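Why do steamer baskets have gaps in the bottom?

I love steamed buns, and I love the basket they cook in nearly as much! Mine came from a little shop called Kanaris, and the first thing I did was poke a finger through the floor of it (I was only checking).

So, the gaps. When water gets to 100 degrees Celsius it boils, and lots of it turns into steam. Steam likes to go up. You put the basket over the pan, the steam pushes through the gaps between the bamboo strips, and it wraps all the way round your buns. They cook without ever sitting in the water, so they stay soft and puffy instead of turning into soup.

Then there's the lid. A woven bamboo lid keeps most of the steam in, but a little bit can sneak out through the weave.
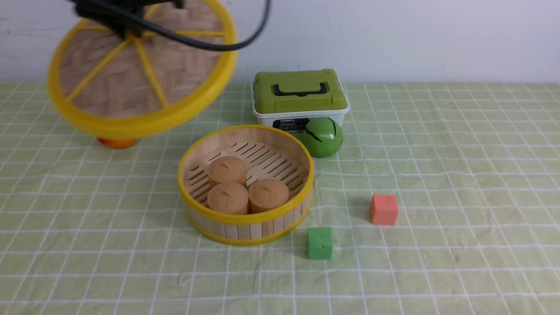

A metal lid can't do that. Drops of water collect underneath it and go plip, plip, plip on your lovely buns, and the tops get soggy. Yuck!

Steam can burn you badly, so always let a grown-up lift the lid off.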